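Gronow Community Boards > Faith and Scripture > Bible Study Groups

Daniel first or Revelation first? New prophecy group, complete beginners

Posted March 18, 2018
Viewed 2,938 times
3 replies

Ye-ji Ahn

Hi everyone! I'm starting a prophecy study at my church in Prarnus and I'm so excited I can hardly sit still, but I need some help with the order before I print anything.

We'll meet in my kitchen and go until June, with a break for Easter. Most of the people who have signed up grew up in church but have never read Revelation all the way through. A couple of them told me they got as far as the seven churches and then quit when the horses came out. One lady is brand new to the Bible and wants to know what "apocalypse" even means (I love her already).

My pastor suggested Daniel first. My sister thinks we'll lose people if we spend weeks in Babylon when they came to hear about Revelation. I have an old study guide that does both, but it's 230 pages long and it jumps back and forth so much that I got lost in it myself. I also don't want the evenings to turn into a fight over the timing of the rapture. We have people on different sides of that, and they're all dear friends.

So which book would you open first? And how much would you try to read in one night? I do want to finish on the New Jerusalem if there's any way to do it. Thank you!!

MapleAndMyrrh

Oh, I'm glad you're doing this! I've led this study in two different homes and I'd do it again tomorrow. My vote is Daniel first, but not all of it. Your sister has a point about losing people.

What worked for us was four evenings in Daniel and then straight into Revelation. First night, chapters 1 and 2, with the statue. Everybody can follow a statue — gold head, silver chest, bronze middle, iron legs, feet of iron and clay — and the chapter explains a good part of itself, so beginners go home feeling they understood something. Second night, chapter 7, the four beasts. Third night, chapter 9, and please don't rush past Daniel's prayer to get to the seventy weeks. It's one of the most beautiful prayers in the Old Testament and half my group had never noticed it. Fourth night, chapter 12, and then read Revelation 1 out loud before you close.

You skip the lions' den that way, but they probably know that one from childhood and they can read it at home.

The fun comes later. When you get to Revelation 13 and the beast is like a leopard, with feet like a bear's and a mouth like a lion's, somebody at the table is going to yell "That's Daniel 7!" In our first group it was a retired bus driver and he was so pleased he stood up. You can't get that moment if you do Revelation cold. Same with "time, times and half a time" in chapter 12, and the one like a son of man in chapter 1.

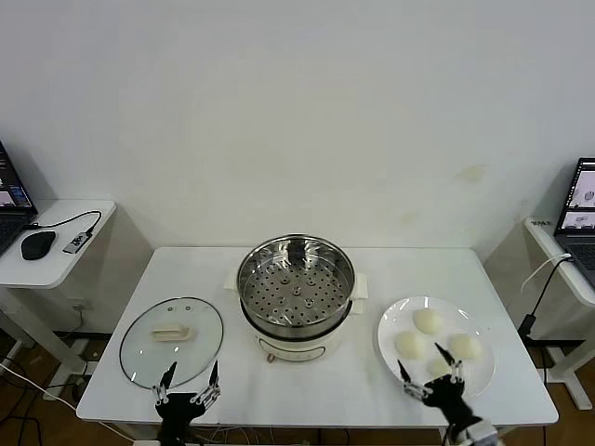
Reading out loud is the other thing I'd push for. Revelation 1:3 has a blessing on the one who reads it aloud and on those who hear it, so take it at its word! We went around the table, a paragraph each, with passing allowed. One chapter on a hard night, two or three on an easier one. Chapters 2 and 3 go well together, and so do 4 and 5, which you should never split if you can help it, the throne and then the Lamb. We kept food simple so that it didn't eat into the reading. Five steamed buns on a plain white plate, with the electric steamer right there on the table and its glass lid set down beside it, is as fancy as I'd get, and cut them in half if more people show up. Eat after the closing prayer or you'll never get the conversation back to the trumpets.

On the rapture, I told everyone the first night that I had a view, that I'd share it when we got to the passages, and that anyone else could share theirs for as long as I'd taken. It stayed friendly. We did run over a few times.

For New Jerusalem, save chapters 21 and 22 for one long evening and don't plan anything else. We sang at the end of ours. I still get goosebumps.

prophecyfan68

Revelation first. That's what they signed up for. You can look up the Daniel verses when they come up, most Bibles have them in the margin.

Also get the Fuma chart if you can find it, it folds out.

Old Wumumard Reader

I'd go with Daniel too, and I'd add one evening between the books. Do Zechariah 1 through 6. It gets skipped all the time and it's wonderful. There are colored horses in chapters 1 and 6, and in chapter 4 the lampstand and two olive trees, which come back in Revelation 11 with the two witnesses. Your friends who quit at the horses may feel a lot braver once they've met some already!

For the lady who's new: "apocalypse" comes from a Greek word meaning an uncovering or unveiling. It's the first word of the book in Greek, and it's where we get the title Revelation. I'd tell her that before anything else. So many people come in thinking the word means a disaster, and it changes how they hear the opening line.

About the 230 page guide, don't throw it out. Keep it for yourself and hand out a single sheet each week. Mine has the passage, the Old Testament verses it leans on, and a big blank space for notes. I used to print discussion points too, but we kept ignoring them.

One small disagreement with MapleAndMyrrh. I wouldn't put all of chapters 2 and 3 in one night. Seven letters is a lot, and people want to stay with Smyrna and Philadelphia. We took two evenings and could have used another. If that squeezes your calendar, read the bowls in chapters 15 and 16 together, they move quickly.

Ye-ji Ahn

Thank you all so much! Daniel it is, with the four evenings, and I'm adding Zechariah because I read chapter 4 last night and had to call my sister. She's still for Revelation first, but she's coming. I'm going to split the seven letters too. Does anyone have a good tune for Revelation 5 that people can sing without a piano?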